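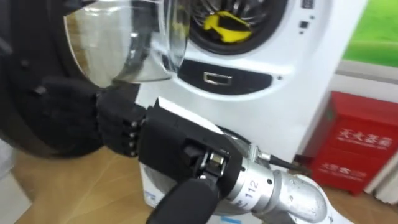
Manju Grewal wants to know why her opening balances won't match after moving from Torkus to Ovley, and whether she should just plug the difference and move on. Please don't plug it, Manju! I did that once and paid for it at tax time. Thread, because I've finally been through the whole thing myself.

2022-02-07

Some background. I keep the books for Bosora (tiny shop, mostly repairs and a bit of retail) and we switched software at the start of the year. I picked January 1 as the conversion date so there'd be no half year in one system and half in the other. If you can wait for a year end, wait.

First thing I did was run a trial balance in Torkus as of December 31. Save it as a PDF AND as a spreadsheet. You'll want the spreadsheet for copying numbers and the PDF for when you start doubting your own spreadsheet, usually late at night.

Then contacts. We had nearly 1,000 of them and a lot were people who bought one thing years ago. I only brought over the ones with an open balance or a sale since August. The import went so much faster, and I can still look the others up in the old export.

Now the part that got me. My opening balances in Ovley were off by $642 and I could not find it. Checked the bank, checked the credit card, checked the loan twice. 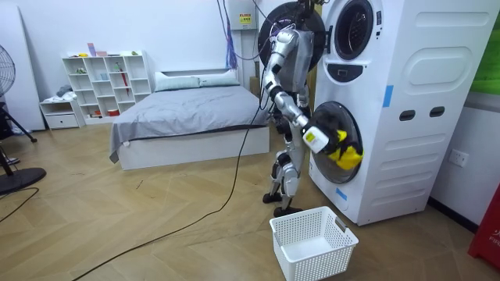
Do you type in the accounts receivable total from the old trial balance if you're also entering the unpaid invoices one by one?
Only one of the two. In my setup the invoices build the receivable total by themselves, so typing it in as well counts the same money again.

So that was my $642. It was the total of 9 unpaid invoices, all small ones, and I had put them in individually and then put the total in too. I took the total out, kept the invoices, and the difference account went straight to zero. I may have cheered.

Same thing goes for bills you owe. Enter each unpaid bill with its original date and original due date, or your aging report will tell you everything is brand new and you'll forget who's been waiting longest (ask me about our parts supplier).

Next up was the bank feed. Pirihi is our bank and its feed likes to pull in old history when you first connect it. I set the start date to January 1 and it still grabbed a chunk of December,

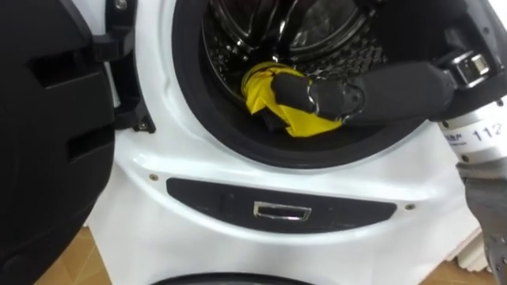

so I had to go through and exclude those lines before matching anything. They were already inside the opening bank balance. If you accept them, your bank account in the books will be wrong by exactly that amount and you'll be hunting again. Exclude them, don't delete them, so you can bring one back if you goofed.

Also, checks that hadn't cleared by year end! We had 2. Your opening bank balance should be the book balance, with those checks already taken off, and then you need them listed somewhere so you can match them when they clear in January. I entered mine on the reconciliation screen as outstanding items.

Pushpa Yadav replied asking about retained earnings. Pushpa, with a year-end switch, your income and expense accounts start at zero and last year's profit goes into retained earnings (or owner's equity for a sole proprietor). If you switch mid-year it's messier, and I'd get your accountant to look at the entry before you post it.

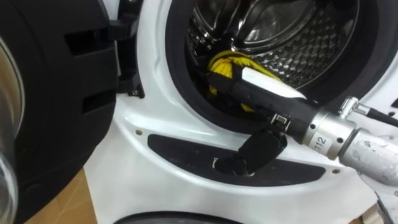 Front-loader with the door wide open.

Last bit. Once the opening trial balance matches the old one line by line, lock the period. Ovley has it under settings, where you pick a lock date, and I used December 31. Then nobody can backdate something into last year by accident, me included.

I'm keeping our Torkus login going in read-only until the return is filed. Manju, check your receivables first and let me know what you find, and if it's still off send me the two trial balances and I'll take a look.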